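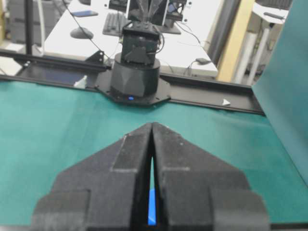 最終更新:3月(スライド6と質疑のところを書き足しました)

# 「返す本がない子」のための図書館 話すときのメモ

持ち時間は90分。途中で一度、お茶の時間を入れる。マイクの音量は始まる前に後ろの席まで歩いて確かめておくこと。去年は最後列の方に「ずっと子守唄のようでした」と言われてしまったので。

## スライド1 ごあいさつ

みなさん、こんばんは。お仕事のあと、お夕飯の支度もおありでしょうに、学校の図書館の話を聞きに来てくださって、本当にありがとうございます。レリエ(Lellier)小学校の図書館に勤めております。もうずいぶん長くおりまして、保護者の方のなかには、ご自身が一年生のときに私から『ぐるぐるした迷路の本』を借りていかれた方もいらっしゃいます。お顔を見ると、つい本の題名のほうを先に思い出してしまうんですね。

(ここで少し待つ。たいてい誰かが手を振ってくれる)

今夜お話ししたいのは、夏休みの貸し出しをどうするかということと、その前に、本を返せなくて図書館に来づらくなっている子どもたちのことです。二つはつながった話ですので、ゆっくり順番にまいりましょう。

## スライド2 なくなった本の話

棚卸しをしましたら、行方のわからない本が407冊ありました。

(数字を出したら、すぐ次に行かない。ざわざわするので)

びっくりなさいますよね。私も最初は数え直しました。何年ぶんも積もった数で、ひと学年のうちになくなったわけではないのですが、それでもやはり多いです。ただ、私が本当に気になったのは、本の数よりも貸し出しの記録でした。なくした本が一冊記録に残ると、その子の貸し出しがぱたりと止まるんです。前の月まで毎日のように来ていた子が、です。

督促の紙を、私は長いこと何も考えずに配っておりました。黄色い紙で、担任の先生から渡してもらうんですが、あれをもらうと、机の奥にしまい込んでしまうんですね。ある男の子の道具箱からは、きれいに四つ折りにした紙が何枚も出てきました。折り方が毎回きちんとしていて、それを見たら、なんだかこちらが申し訳なくなりました。

## スライド3 弁償のこと

これまでの決まりでは、なくした本は同じものを買って返していただくことになっていました。絵本ならまだよいのですが、図鑑ですと一冊で3,000円を超えるものもあります。妹さんが牛乳をこぼしたとか、引っ越しの段ボールに入ったまま出てこないとか、事情はさまざまで、ご家庭に電話をかけるのは、かけるほうも受けるほうも気の重いものでした。

それで、四月からはこう変わります。

- 弁償は求めません
- なくした本があっても、新しい本を2冊まで借りられます
- 督促の紙はやめて、「おうちで探してみてね」という小さなしおりにします
- 見つかった本は、いつ返していただいてもかまいません。卒業したあとでもどうぞ

(「責任感が育たないのでは」というご意見は必ず出る。先に自分から言ってしまうほうがよい)

ご心配はよくわかります。私も職員会議で同じことを言いました。言った本人が、いま賛成の側でしゃべっているのですから、人はわからないものですね。気持ちが動いたのは、ためしに三年生だけ先にやらせてもらったときでした。しおりに替えて最初の週に、子どもたちが次々と本を抱えてやって来まして、なかには幼稚園の本や市立図書館の本まで混ざっていました。そちらは私がちゃんとお届けに行きました。

## スライド4 おうちでの置き場所

さて、ここからはおうちでできることのお話です。といっても、難しいことは何もありません。図書館の本の「寝る場所」をひとつ決めてください。玄関の靴箱の上でも、冷蔵庫の横のかごでも、どこでもよいんです。わが家では長いこと炊飯器の隣でした。おかげで湯気でふやけた本を出してしまい、館員としてたいへん恥ずかしい思いをいたしましたので、炊飯器の隣だけはおすすめしません。

小さいお子さんには、表紙の絵を描いてもらうのもいいですよ。借りてきた日に、紙切れに表紙をさっと写して、本の寝る場所に貼っておくんです。返す日になると、その絵を持って本を探しに行きます。題名が読めなくても探せますし、絵がまた、どれもすばらしいんです!
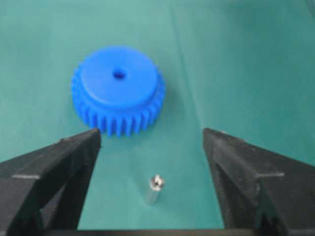 それから、きょうだいで借りた本がまざってしまうおうちには、しおりの色分けをお願いしています。貸出カウンターに赤と白と緑を置いておきますので、お好きな色を選ばせてあげてください。上のお子さんの色は最後までもめますから、先に下のお子さんに選んでもらうとよいかもしれません。これは私の経験というより、カウンターで毎日見ている光景です。

(お茶の時間。十分。やかんは家庭科室に返す)

## スライド5 電子の本「ドラテッティ」

お茶は行き渡りましたでしょうか。後半は電子の本のお話です。

今度の夏から、ドラテッティ(Dratetti)という電子図書の棚を使えるようになります。おうちのタブレットでもパソコンでも読めて、期限が来ると本のほうが勝手に帰っていきます。返し忘れのない本です。これを子どもたちに話したら、「本が自分で歩くの?」と聞かれました。いい質問だなあと思って、しばらく答えずに楽しんでしまいました。

使い方は次のとおりです。

1. 図書館のページの「えほんのまど」を開く
2. 学年とクラスを選ぶ
3. お子さんの貸出カードの番号を入れる
4. 読みたい本の「かりる」を押す

貸出カードの番号がわからないときは、カウンターに聞きに来てください。連絡帳に書いていただければ、こちらから書いてお返しもします。カードの裏に番号を書いたシールを貼ってあるのですが、はがして筆箱に貼っている子が多いので、筆箱も見てみてください。

読み上げの声は選べます。ゆっくりの声がとても感じがよくて、私は寝る前に聞いていて、いつも三ページ目あたりで眠っております。結末を知らない本がだいぶ増えました。

## スライド6 「イタック」と「ヴルベル」の棚

(書き足したところ。時間が押していたら前半だけ)

紙の本の棚も少し動かします。窓ぎわの低い棚には「イタック(Itach)」のシリーズをまとめました。文字が大きくて、行と行のあいだがゆったりした読みものです。読むのがゆっくりなお子さん向けに入れたのですが、棚に札はつけておりません。どの子も気兼ねなく手に取っていて、六年生が床に座りこんで読んでいることもあります。

もうひとつ、入ってすぐの左側が「ヴルベル(Wróbel)文庫」です。駅前の本屋さん、ヴルベル書店からいただいた本の棚で、ここの本は貸し出しの手続きがいりません。黙って持っていって、黙って返してよい棚です。戻ってこなくても探しません。カードを忘れた子や、カウンターで名前を言うのが苦手な子が、よくここから一冊抜いていきます。おうちに図書館のラベルのない見慣れない本があったら、おそらくこの棚の子ですので、叱らないであげてくださいね。

## スライド7 夏休みの開館

夏休みは午前九時から正午まで開けます。お盆の週はお休みをいただきます。暑い日が続きますので、帽子と水筒をお忘れなく。水筒は入口のかごに入れてもらいます。図書館のなかで飲むのは、申し訳ないのですが廊下に出てからということで。

保護者の方もご一緒にどうぞ。大人の方が静かに自分の本を読んでいてくださると、その隣に不思議と子どもが座ります。お子さんに読ませなくちゃと気負わずに、ご自分の読みたい雑誌を持っていらしてください。編みものでもかまいません。

## 質疑のための控え

**昔なくした本の弁償代はどうなるのか。** すでにお支払いいただいたぶんは、新しい本になって棚に並んでいます。どの本か知りたい方には、帳簿を見てお答えします。

**漫画は借りられるのか。** 借りられます。学習漫画に限りません。ここは毎年、話が長くなるので、手短に。

**タブレットがないおうちは。** 学校のものを貸し出せます。申し込みの紙は出口の机の上。足りなくなったら印刷室に予備あり。

**読み聞かせは何年生までしてよいのか。** 何年生でも。うちの子は中学生になっても、風邪をひくと読んでと言いました。

(終わったら椅子は並べたままでよいとのこと。出口でしおりを一枚ずつ手渡し、暗いので足もとに気をつけてくださいと声をかける)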